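Against the coming-out story

19 July 2021

I have been asked for my coming-out story three times this year by people I had known for less than an hour. The last was a recruiter at Gornex, a firm that wanted me to write training material on workplace inclusion. She had my CV in front of her and a list of talking points, and somewhere between my notice period and my day rate she tilted her head and asked when I first knew.

I gave her a version. I have several. There is a funny one with a school trip in it and a sad one with my grandmother, and both are more or less true in the way that anything you have told forty times is more or less true.

I don't doubt that telling people matters. The Gay Liberation Front marched in London in 1971, and the people who did it were taking a risk I have never been asked to take. Being seen was the point, because the law and the papers and most families were counting on them keeping quiet. I can see what they got for it, and I live off it every day.

What I'm less sure of is what anyone gets out of mine.

When I was looking for a partner I used an app called Prerard for a while. It gave you a box headed "My journey" and would not let you leave it blank. You had up to 2000 characters. I read a great many of those boxes and after a month I could have written them in my sleep: the confusion, the friend who was more than a friend, the tears in the kitchen, the freedom. I am sure most of it happened. But people had sanded it down until it fitted, and I had done the same. My own box left out the man I lived with for six years and loved, since he spoiled the shape.

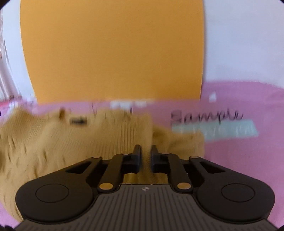

He spoils it still. If I say I was happy with him, I am told kindly that I was in denial. If I say I wasn't, I am lying about somebody who was good to me. The story as it's usually told has a before and an after, and the before has to be a mistake. Plenty of women my age have a before that was simply their life.

In February I went to an evening of readings at Stena, the café near the station that does these things upstairs. Six people read. Five of the pieces ended with the writer saying a word out loud to a mirror or a mother. The sixth was by a woman who had lived with another woman for decades and never told anybody anything. They had a dog and a caravan and everyone knew. The applause was polite. Afterwards I heard someone call it sad, and I wondered which bit they meant.

There is money in this too, and I wish we'd be a bit more suspicious of it. Sampaio, the publisher that turned down my essays, told me they'd look again if I could "open with the moment". I said there hadn't been one. They suggested I think harder. A book I bought last winter in the same line runs to 191 pages and the moment arrives on page 2, in the rain.

I know the answer to all this, because friends have given it to me. Some kid in a small town needs to read it. Perhaps so. I was that kid, and what I wanted to read about was two women arguing over a gas bill. I wanted to know where they bought their furniture and whether they got bored. I could have done without the rain.

So I've stopped handing it over to strangers. I told the recruiter's colleague, at the second interview, that I would rather talk about the training material. He said of course, and wrote something down. I haven't heard from them yet.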